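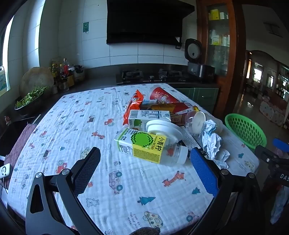 From: Samah Kamel
To: dondale-water list
Date: 2020-10-01
Subject: Re: Hardness readings and softener settings, upper zone

Zhiqiang Ding wrote:

> I replaced the resin in my softener in April and set the hardness
> dial to 26, which is what the old label inside the cabinet said.
> The unit is a Grilley, metered, with a single tank. Since the
> utility switched us to the Tang well I have been getting white
> film on the kettle again, and the salt level in the brine tank
> has hardly moved. The test strip goes to the darkest color on
> the chart before the softener and somewhere in the middle after
> it. Do I need to turn the dial up, or is the resin bad already?
> Also, is the number on the dial in grains or in ppm? The manual
> does not say.

Zhiqiang,

Taking the last question first. The dial on the metered Grilley heads is in grains per gallon. One grain is 17.1 ppm as calcium carbonate, so a setting of 26 corresponds to about 445 ppm. I would be surprised if the Tang well were that hard. Xiuying Han ran a drop titration at her outside tap after the switch and posted 200 ppm, which is a little under 12 grains. She is on the same main as you, so unless your house is fed from somewhere odd, your dial is already set too high. Turning it up further will make the head regenerate more often and use more salt, and it won't fix the film.

Strips are not much good for this. Most of them top out well below what we have here, so "darkest color" only tells you that you are past the end of the chart. Get a drop kit. Rinse the vial with the water you are testing, fill to the line, add the indicator, and count drops until the color change holds. Run it twice. If the two runs differ by more than a drop, run it a third time.

The salt level is the more useful clue. At a setting of 26 a working unit would be drawing brine every few days in a normal household. If the salt has hardly moved, then either the head is not regenerating at all or it is regenerating without pulling brine. Those have different causes.

Check the meter first. Open a cold tap downstream of the softener and watch the flow indicator on the head. If it does not move, the turbine is stuck or the cable is not seated. The cable on these heads pushes in from the side and is easy to leave a quarter inch short after a resin change — I have done it myself. With no pulses from the meter, the head thinks you have used no water and never starts a cycle.

If the meter moves, start a manual regeneration and go look in the brine well when the head reaches the brine draw position. The water level should drop steadily. If it stays put, take out the injector and its screen. Fine resin and grit both end up there. Clean the injector with water and a wooden toothpick, no wire, and look at the O-ring while you are in there. A nick in it lets air in and the draw stops. If the level rises during brine draw, the drain line is probably kinked or blocked and the flow is backing up into the tank.

Also check for a salt bridge. Push a broom handle down through the salt. If it breaks through a crust into empty space, the level you see from above means nothing.

I would leave the resin alone until all of that is done. Resin from April should not be exhausted for good. It may simply be full, and two manual regenerations back to back, with enough time in between for the brine tank to refill and the salt to dissolve, should bring it back. Then test again after the softener. You want to see zero or one grain. If you still get a reading in the middle of the range, look at the bypass valve before you blame the resin. A bypass that is not fully closed mixes raw water into the output.

On the film itself, note that a softener does not remove dissolved solids. It trades calcium and magnesium for sodium. Ximena Carrillo posted a conductivity reading of 1,380 microsiemens from the Tang side, and water like that will leave some residue when it is boiled down, softened or not. Put a little vinegar on the kettle film. If it fizzes, it is carbonate, and hardness is getting through. If it rinses off with plain water, it is mostly sodium salts and the softener is doing its job.

Iron is a separate matter. Saturnino Aranda had orange staining at the Gandura end, and that is a different well. If you see any of that, add to the hardness setting as the manual directs, but please get an iron number first.

For now I would set the dial to 12, check the cable, and post your drop counts from before and after.

Samah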